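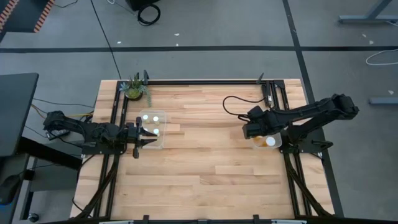
Surkora opens its Butumton workshop to visitors

BUTUMTON, 22/09/2024 – Surkora, which builds and programs robot work cells for small food and packaging firms, will hold its second open day at the Butumton workshop in January. The day is free, but places are limited to 300 and visitors need to book.

The main demonstration will be the Jirnum cell, a wooden table set in a black aluminum frame with 2 robot arms, one on each long side. Visitors will see the arms work with small items and clear plastic containers, and staff will explain how a new task is set up. Each session lasts 34 minutes, including time for questions.

"People want to stand next to the table and ask why an arm moved the way it did," said Maribeth Rivera, who manages the workshop. "Last time we kept the talks too long and ran out of time for that. We have cut the slides."

The first open day drew 591 requests for places, more than the building could take. Anyone who was turned away then will be able to book a week before general booking opens.

Radek Urban and Llinos Cadwaladr will run the morning sessions. Urban will cover gripper choice and the handling of round and uneven items. Cadwaladr will talk about fitting a two-arm cell into a room that is already in use, with advice on cable runs, floor marking and access for cleaning.

In the afternoon, Trefor Edwards will lead a session for owners and production managers on costs, training and maintenance. It will also cover jobs that are still better done by hand.

School and college groups are welcome – one adult is needed with each group. Closed shoes must be worn in the workshop. The demonstration area is on the ground floor and has step-free access from the parking lot.

Booking details will be sent to everyone on the Surkora mailing list. Press visits and interviews can be arranged in advance through Wyn Bellis at the Surkora press office.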